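Home | Talks | Notes | Contact

Can It Do the Dishes Yet? Speaker notes, Ratville meetup, May

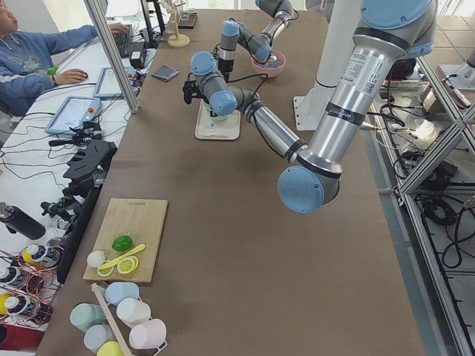

Two arms, one long table: cup, bowl, mugs, lime.

Slide 1. Let the picture sit for a bit before talking. Ask the room which job they'd hand over first (mugs always wins, I'd bet on the lime!).

Mugs. Six of them on their sides, a rod lying across the lot. You or I would grab a handle without looking. A gripper has to pick a mug, find the handle and keep from rolling the neighbors, and I love how hard that is.

Numbers from our Skatar runs at Jillorlow: 231 tries at standing a mug up, 196 good. Say it slowly. Five years ago I would have danced on the table for that, and I still might.

Cutting board. Lime, lemon slices, a knife. Picking up a whole lime, yes, most days. Slices, much less so – they're thin and they stick. Cutting: skip unless asked, it eats ten minutes.

Cloth. Folding one flat gray cloth took us 51 seconds on a good run. Pause for laughs. Then the Brzozowska clip, sound off.

So, yet? For one chore on a table you've set up yourself, yes, and it's a thrill to watch. For a sink on a school morning, no.

Questions. Czesław Czerwiński has the cost slide if money comes up. Leave the last slide on for the reading list.

Filed under: Robots at Home, Talks

Contact | © Jillorlow | Back to top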